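# The arm that kept squeezing

I went to the robotics group at Sterunell wanting to hear about a success. What I got was two hours on a gripper that would not let go, and I have rarely enjoyed a conversation more.

The group has a two-armed robot that sorts everyday items at a pair of tables: pens, balls, a cardboard box, bits of cloth. The software that runs the hands is called Plirnilen, and in January it had a fault that took 13 work sessions to pin down. The lead engineer, who asked to be left out of this by name, was happy to go through it from the start.

"We had a handoff go wrong," she told me. "Left hand holds a thing, right hand takes hold, left hand opens. Except left didn't open. Left closed harder, and then right started pulling."

The item in question was a plastic tube. It cracked, the arms jerked apart, and a piece flew past the person standing at the end of the table. She had safety glasses on and wasn't hit. The engineer pressed the stop button, and it worked the way it should, but the arms froze with both hands still clamped on what was left.

"That's the part that got me," she said. "Stop means stop moving. It doesn't mean let go. So if that had been somebody's finger in there, the stop button would have kept it in there."

They went back to the simplest thing they could think of, one hand and one thin object, over and over, with the force readings saved for every grip. 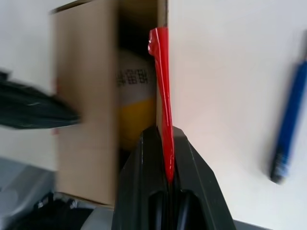 Kovács disagreed with that plan then and still does, on the grounds that a fault seen with two arms should be chased with two arms, and that a week of single-hand grips told them mostly what they already knew. The engineer laughed when I brought this up. She gave him half of it. The single-hand work never reproduced the squeeze, but it gave them clean numbers for a normal grip, and without those they wouldn't have spotted the bad ones.

And the bad ones were so interesting! Each hand reports its grip force to the controller 200 times a second. When both arms were busy, the left hand's reports sometimes reached the controller late. Plirnilen had a rule for missing reports, written long ago for a different job, that said to assume the object was slipping. What do you do when something slips? You squeeze.

"So it's doing exactly what we told it," she said. "It loses touch with the hand for a moment, it thinks it's dropping the thing, and it grabs. Then the other arm feels a tug and grabs too. They're having a tug of war, and each one thinks it's being careful."

I asked how late a report had to be. Four missed in a row was enough. She pulled up the plot on her laptop and I could see it plainly, a flat stretch and then a cliff.

The lateness itself came from a network hub made by Clastata, or more exactly from how the group had set it up. Both hands and all the video were sharing one line. Moving the video to its own line took an afternoon and made the late reports very rare. She wouldn't call that the fix.

"Rare is worse in some ways. You forget about it and lean in."

The real change was to the rule. If reports go missing now, the hand holds its last force, both arms stop, and a light comes on at the base. There's also a second button next to the stop, a release, which opens both hands slowly. Anyone working near the tables has to try both buttons before the first run of the day. They test the handoff every morning too, and they cut the hand reports on purpose partway through to see what the arms do.
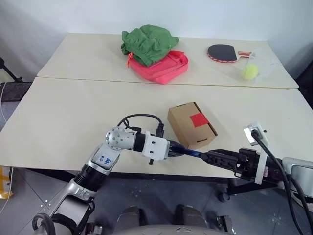
"I love that test," she said. "I really do. You pull the plug on it in the middle of a pass and it just waits for you. The first time it did that I made everybody come and watch, and then I made them watch it again."

There is still a list. The release button opens both hands together, so whatever they're holding drops, and that's no good for anything heavy. She'd like the hand that grabbed last to open first. The glasses rule now covers the whole room, and the marked line for standing has been moved back from the end of the table. The old slipping rule is also sitting in two other programs the group uses, and she was going to start on those after lunch.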